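# Carton board grade for tall narrow boxes, 416 or go lighter?

**iwona_m**

I do the packing side for Rindow, small runs of tea and biscuits. We are choosing board for a tall upright carton and the supplier has quoted two sheets, one at 416 microns and a cheaper, thinner one. Same footprint as the plaid style.

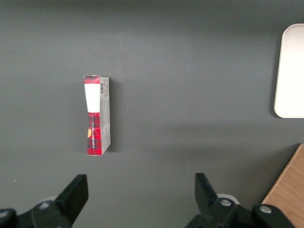 *Tall carton, plaid front with white label panel*

Questions:

1. Does the grain have to run vertically on a shape like this?
2. Is the thinner board stiff enough if the inner bag is light?
3. Any trouble with a check pattern lining up at the corners?

**lahcen_ab**

1. Grain should run across the vertical creases, so round the box. That keeps the wide faces from bulging. Running it top to bottom gives you better stacking on paper but the panels bow once the bag settles, and the folds tend to be less square.
2. Depends on the bag. What is the filled weight?

**iwona_m**

178 g filled. Pillow bag, not vacuumed.

**othmane.h**

I disagree with Lahcen on grain. For a narrow box that gets stacked in an outer case, vertical grain is fine and I have specified it for years. Bulge comes from overfilling. If your bag is the right size the panels have nothing pushing on them.

**lahcen_ab**

A pillow bag pushes on them by definition. We ran both directions for Waltik in August, 136 cartons each way, same board, same glue. The vertical grain lot had visible bow on the front panel after a week in the store room. The other lot stayed flat.

**othmane.h**

What humidity? A week in a damp room would do that to anything.

**lahcen_ab**

Same room for both lots, so it cancels out. I didn't log the humidity.

**othmane.h**

Then it is one test in one unknown room. I would still want it repeated before paying for a different sheet layout. Turning the blank usually costs you a few cartons per sheet.

**kfarouk**

On question 3, line up the check at one corner only and let it break at the glue seam. Put the seam at the back. If you try to match all four corners, the panel widths have to be exact multiples of the repeat, and then the drift in the die cutting shows up anyway. Ours drifts by up to 2 mm on a bad day.

Also keep straight pattern lines away from the creases. A line printed right on a fold shows every small error. Put the fold in the middle of a dark block instead.

**iwona_m**

Thanks, the seam is already at the back. The repeat is not a multiple of the side panel so I'll stop trying to force it.

**chaimae_t**

Ask the supplier for stiffness figures in both directions. Thickness alone tells you very little. A bulky folding boxboard can be stiffer than a denser sheet of the same weight. El Idrissi will send plain creased samples if you give them the dieline.

**iwona_m**

Dieline sent. I've asked for both grain directions in both boards, uncoated and unprinted. I'll fill them with real bags and log the humidity this time.

**othmane.h**

Good. Measure the bow at mid-height with a straight edge, and leave them at least two weeks.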